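I've been putting off writing up the bed because I wanted to live with it first, and because the last time I reviewed furniture after one night I had to go back and take most of it out again. So this is the Rurnmont bed with the Vidmar sheet on it, after 20 weeks of sleeping, folding, packing, reading and (let's be truthful) eating toast.

A bit of background. I rent one room, it's small, and the bed is the only large flat surface I've got. There's no table worth the name. Whatever I need to lay out, sort, fold or box up gets done on the mattress, so what I wanted from a bed was slightly different from what the shop assistant kept trying to sell me. He was very keen on storage drawers. I wanted a decent headboard, a frame with a proper edge to it, and a sheet that could cope with having cardboard boxes dragged about on top.

I paid 361 for the bed, delivered, and carried most of it up the stairs myself.

**The headboard**

I love it! Grey upholstery, stitched into vertical panels, with a pale wooden edge that stops it looking like something from a hotel corridor. I nearly bought a plain flat one from Zinora and I'm very glad I didn't, because the padding on that was so thin I could feel the board behind it with my elbow in the showroom.

The panels are comfy to lean on for a whole film. They do collect fluff in the seams, and you'll want the narrow nozzle on the hoover for that – a lint roller just skates over the top. The post at the end is squared off and flat on top, and I have caught my hip on it more than once going round to the window.

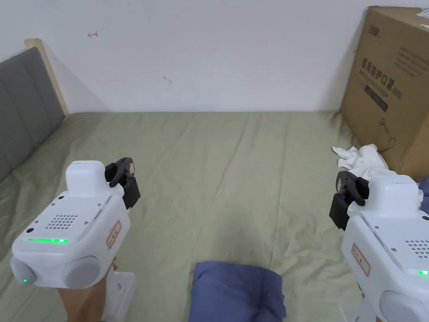 *The corner by the headboard, sage sheet on, mask box still waiting to be dealt with.*

As for the wall, yes, it needs painting. I've had a tin of white in the cupboard since I moved in and I keep finding better things to do. If you're fussy about that sort of thing, get it done before the bed goes in, as it's a pain to shift once it's built. I had to take the slats out to move it even a hand's width.

**The sheet**

Now then. The colour first. Vidmar call it sage and in some light it really is a lovely soft green, then the sun goes round and it turns into something nearer beige. I've grown fond of it, but if you're matching it to curtains, order a swatch.

It creases. My word, it creases. I ironed it exactly once, put it on, sat down to tie my shoes and it looked as though I'd slept in it for a week. The fabric itself is nice though, soft without being slippery, and that matters a lot for folding. On my old satiny one a T-shirt would slide about while I tried to get the sleeves in. On this, you put a shirt down and it stays where you put it, so you can smooth it out and turn the sides in without chasing it across the bed.
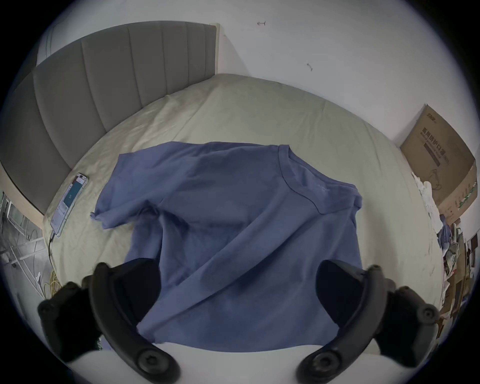 *Blue T-shirt down and ready for smoothing, phone on charge next to it.*

There's room to lay a shirt right out and still have somewhere to put the phone, and that's my whole test for a bed as a folding table. My old single failed it badly. I like to fold at the headboard end and stack towards the foot, but my friend Rizal Wijaya folds standing at the foot and says I'm making life hard for myself. We've both tried it the other way and neither of us has changed our minds.

The height is good too. I'm not tall and I can stand and fold for a fair while without my back complaining. The Skolitz bed I had before was so low that I ended up kneeling on the floor to do the socks.

**Boxes on the bed**

I keep things in cardboard boxes, mostly ones I've been given, and they spend a lot of time on the bed while I work out what's going in them. I was worried about this with a new mattress. So far it's been fine. The mattress is firm enough that a big box stands up straight near the edge and doesn't tip over when I lean across it, and the sheet hasn't snagged or bobbled on the corners.
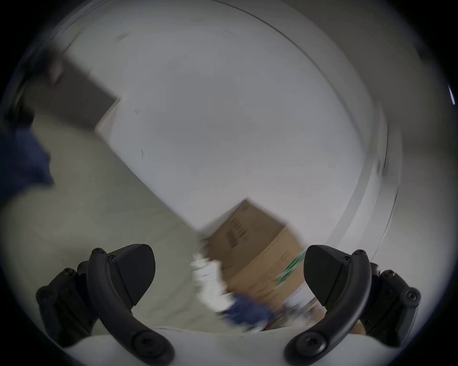 Last changed: 6/26/26

One grumble, and it's with the sheet again: the elastic. It's all right along the sides but it's mean at the corners, and if you pull a heavy box towards you the fabric comes with it. By the end of a big sort-out I've usually got one corner to tuck back in. A deeper pocket would fix it. I wrote to Vidmar and got a cheerful reply suggesting I buy the next size up, which I might, at their expense.

Has it changed how tidy I am? A little. I've got a decent place to spread things out now, so the pile does get looked at. It's still a pile. Clothes start in the middle, anything I can't decide about drifts into the far corner beside the box, and the bags end up over on the right until I need to get into bed. The rack on the other side takes whatever needs hanging.

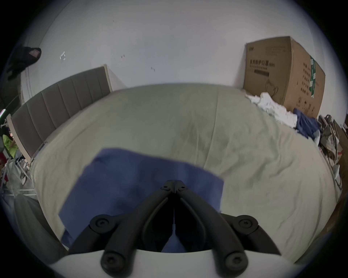

If you're sorting on a bed like this, start with the flat things while you've still got the space. I always leave the crumpled stuff by the box till last and then regret it, but by then I've got the radio on and a cup of tea going, so it could be worse.

A few odds and ends people have asked me:

- **Does it squeak?** It did for the first fortnight. I tightened the bolts at the headboard end and it's been quiet since.
- **Was it hard to build?** It took me an evening. Get someone to hold the headboard up while you do the first two bolts, or prop it against the wall as I did and swear a lot.
- **Does the sheet wash well?** Yes, it's kept its colour (whichever colour you think that is). Dries quickly on the rack as well.
- **Can you get the headboard cover off?** No, and I wish you could. I've sponged a tea splash off it with no trouble, but I wouldn't want to try red wine.

I'd give the bed 4 out of five and the sheet three, with the missing marks going on that post and those corners. I'd buy the bed again tomorrow. The sheet I'd buy again in a sale, one size bigger, and I'd leave the iron in the cupboard with the paint.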